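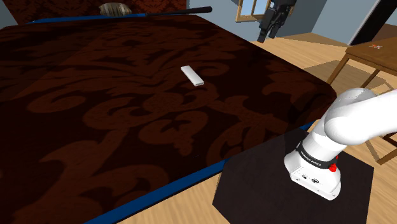

Multelo home scene pack, two weeks in (thread)

1/ I've been trying the Multelo scene pack for simulated household arm work. Paid for my own seat, no deal with them. Posting notes as I go, July 2019, version 2 of the pack.

2/ What you get: furnished rooms, a set of loose objects, and arm models already set up with joint limits and collision shapes. You bring your own controller. We used ours from the Clitix project with very few changes.

3/ The bedroom is the one I've spent most of my time in. Franka arm on a flat black platform on the floor, right up against the bed. The job is to reach over and get the small white block off the bedspread.

4/ It's a harder job than it sounds. The base is low and the bed is big. With the block out toward the middle you use up a lot of the arm's reach, and the planner wants to take the elbow through the mattress.

5/ Collision checking on the bed is good. It treats the mattress as a box, so there's no cloth give. If your real task depends on fingers pressing into bedding, this won't tell you much. The docs do say so, on the last page.

6/ Textures. The bedspread is a dark red-brown damask on near black, with blue trim along the edge. My color threshold handled the white block on it right away. The swirls gave my feature tracker a lot of false matches, which I count as a plus. Plain gray test tables were making us lazy.

7/ You can swap the bedspread from a config file. Same for the plank floor and the wall color. You can't swap the furniture layout without the paid editor, and the editor is a separate license. I think that should be clearer on the order page.

8/ Numbers, because people will ask. Block placed at random on the near half of the bed: 94 percent picked over one overnight run. Far half is a lot worse and I don't trust my figure yet, so I'm leaving it out.

9/ Most of the misses were ours. Our grasp code assumes the long side of the block lines up with the bed. Latifa Saber rewrote that part to read the angle first, and the diagonal cases mostly went away.

10/ Speed: almost 3 times real time on my desktop with rendering on. Headless is faster. Loading the bedroom is slow the first time, then it caches.

11/ Things I don't like. The object names in the scene file are a mess. Small items on the side table share one label, so you can't ask for a particular one. Resetting the room also leaves the arm where it was, and you have to home it yourself.

12/ I reported both. Support answered the label question the next morning and sent a patch file. No word on the reset.

13/ Compared with Sondix, which we used in March: Sondix has better contact physics and much barer rooms. If you're tuning a gripper, stay there. If you want perception and planning to deal with a room that has furniture in it, Multelo is the better buy.

14/ Hicham Sqalli asked if it works with Morsy. Yes, through the bridge plugin. Install the plugin before the pack or it won't find the arm models. I lost an afternoon to that.

15/ Seats are sold per machine, not per person. We share one between 4 people and it's been fine so far.

16/ Next I'm moving the start pose higher to see if the far half gets any better. Will add to this thread when the run is done.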